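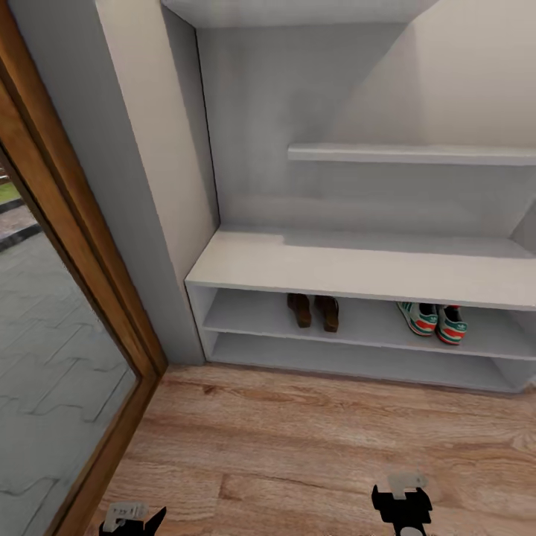
Schuhschrank im Eingang, oberes Fach belegt, unteres leer

Online-Werbung messen, Mitschrift/Handout zu Teil vier: Attribution
Kurs Aguirre, Stand Oktober. Lücken bitte selbst füllen, Folien kommen noch.

Wiederholung ganz kurz
Impression = Werbemittel ausgeliefert. Sichtbare Impression = zusätzlich Mindestfläche und Mindestdauer im Viewport, Definition je nach Vertrag, also immer nachlesen.
Klick = Weiterleitung über den Adserver, nicht Seitenaufruf. Zwischen Klick und Seitenaufruf gehen Leute verloren (langsame Landingpage, Doppelklick, Zurück-Taste).
Conversion = was der Kunde dazu erklärt. Kauf, Anmeldung, PDF-Download. Muss vor Kampagnenstart schriftlich feststehen!

Problem
Eine Person sieht Banner, klickt später auf eine Suchanzeige, bekommt einen Newsletter, kauft. Wem gehört der Kauf? Jedes System sagt: mir. Summe über alle Systeme größer als die Zahl der Bestellungen. Klassischer Anruf vom Kunden.

Durchgehendes Fallbeispiel: Onlineshop Uvarau, Adserver Amix, Tag-Manager Silodport, Newsletter-Versand über Segura. Nicht wundern, dass die Namen ständig wiederkommen, auch in der Klausur.

Regelbasierte Modelle
Last Click: letzter Klick bekommt alles. Einfach, reproduzierbar, bevorzugt Suche und Gutscheinseiten. Fast überall Voreinstellung.
First Click: erster Klick bekommt alles. Gut wenn man wissen will, woher Neukunden kommen. Reagiert stark auf die Länge des Zeitfensters.
Linear: gleichmäßig auf alle Kontakte. Bei 4 Kontakten also je ein Viertel. Behandelt einen Banner ganz unten auf der Seite wie einen Klick im Newsletter.
Zeitverfall: je näher am Kauf, desto mehr Gewicht. Halbwertszeit ist ein Parameter, den jemand gesetzt hat. Fragen, wer.
Positionsbasiert: erster und letzter Kontakt bekommen viel, die Mitte teilt sich den Rest. Gewichte sind Konvention, keine Messung.

Merke: ändert man das Modell, ändert sich kein einziger Kauf. Nur die Verteilung. In Berichten deshalb Modell IMMER in die Kopfzeile, sonst vergleicht man Quartale mit verschiedenen Regeln.

Post-View
Kauf nach Impression ohne Klick. Umstritten. Ohne Sichtbarkeitsfilter quasi wertlos, dann zählt auch der Banner mit, den niemand gesehen haben kann. Post-View und Post-Click getrennt ausweisen, nie addieren ohne Fußnote.

Zeitfenster (Lookback)
Wie lange vor dem Kauf darf ein Kontakt liegen. Kurzes Fenster: teure Produkte mit langer Überlegungszeit kommen schlecht weg. Langes Fenster: alles hängt mit allem zusammen. Kunde und Agentur haben gegenläufige Interessen, Fenster gehört in den Vertrag.
Achtung Unterschied: Fenster rückwärts vom Kauf oder vorwärts vom Klick. Und auf welchen Tag wird gebucht, Klicktag oder Kauftag? Bei Klicktag ändern sich alte Berichte noch nachträglich. Deshalb stimmen Exporte vom Morgen und vom Abend nicht überein, das ist kein Fehler im Export.

Abgleich, Fallbeispiel Uvarau
Amix meldet 60 Conversions, Shop-Backend 54 Bestellungen mit Kampagnenbezug, gleicher Zeitraum. Woher die Differenz? Gesammelt an der Tafel:
- Dankeseite neu geladen, Tag feuert nochmal. Gegenmittel: Bestellnummer mitgeben und darüber deduplizieren
- Stornos sind im Backend raus, im Adserver noch drin
- Zeitzone. Adserver rechnet in UTC, Shop lokal. Verschiebt nur an den Rändern, bei kurzen Kampagnen aber spürbar
- Testbestellungen der Entwickler
- Tag in Silodport 2 mal eingebaut, einmal über den Container und einmal noch fest im Template. Kommt öfter vor als man denkt
Reihenfolge beim Suchen: erst doppelte Bestellnummern, dann Zeitzone, dann Stornos. Erst danach das Modell anfassen.
Differenz in die andere Richtung gibts auch (Backend höher): Einwilligung verweigert, Skript geblockt, Browser löscht Cookies, Gerätewechsel. 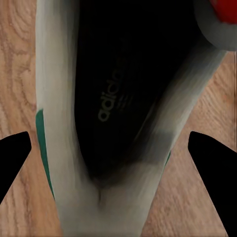 Visitación Manzano wendet ein, dass man dann ja gleich die Zahlen aus dem Backend nehmen könne, der Adserver liege doch in beide Richtungen daneben. Sie habe im Praktikum wochenlang Differenzen erklärt, und am Ende habe der Kunde sowieso nur auf den Umsatz geschaut.

Antwort Aguirre: für die Summe ja, Backend gewinnt immer. Aber das Backend kennt die Kontakte vor dem Kauf nicht, nur was in der URL stand. Für die Verteilung auf Kanäle braucht man den Adserver, also Anteile von dort, Niveau aus dem Backend. Skalieren und im Bericht dazuschreiben. Setzt voraus, dass die Ausfälle über die Kanäle halbwegs gleich verteilt sind, und das stimmt beim Newsletter meistens nicht (Segura hängt eigene Parameter an, Klicks aus Mail-Programmen verlieren den Referrer).

Datengetriebene Modelle
Idee: Pfade mit und ohne Kauf vergleichen, Beitrag eines Kanals aus dem Unterschied schätzen.
Shapley: durchschnittlicher Grenzbeitrag über alle Reihenfolgen. Rechenaufwand wächst schnell mit Kanalzahl, also Kanäle vorher zusammenfassen.
Markov-Ketten: Kanäle als Zustände, Übergangswahrscheinlichkeiten aus den Pfaden. Removal Effect = wie stark sinkt die Kaufwahrscheinlichkeit, wenn der Zustand rausfällt. Danach normieren, Summe der Effekte ist sonst nicht eins. (Normierung letztes Jahr in fast jeder Klausur vergessen)
Beide brauchen auch die Pfade OHNE Kauf. Viele Exporte liefern nur die mit. Vorher prüfen!!
Und beide sind weiterhin beobachtend. Retargeting trifft Leute, die ohnehin kaufen wollten, sieht in jedem Modell super aus. Kausal wirds erst mit Kontrollgruppe: zufällig ausgeschlossene Nutzer oder Regionen ohne Kampagne. Kommt in Teil fünf.

Vokabeln für die Klausur
Touchpoint, Pfad, Lookback, Deduplizierung, Post-View, Removal Effect, Inkrementalität. Je ein Satz reicht, aber mit eigenem Beispeil.

Übung
a) Für den Uvarau-Export alle Pfade nach Last Click und linear auswerten. Tabelle nebeneinander, Kanäle in gleicher Reihenfolge.
b) Welche Kanäle verlieren beim Wechsel am meisten, warum. Kurz.
c) Doppelte Bestellnummern finden, Vorgehen notieren. Tabellenkalkulation oder SQL egal.
d) freiwillig: Removal Effect für den Newsletter von Hand, nur mit den kurzen Pfaden.
Abgabe über den Kursordner, Dateiname mit Nachname, keine Screenshots von Tabellen. Fragen an Montserrat Aguirre, am besten gleich nach der Vorlesung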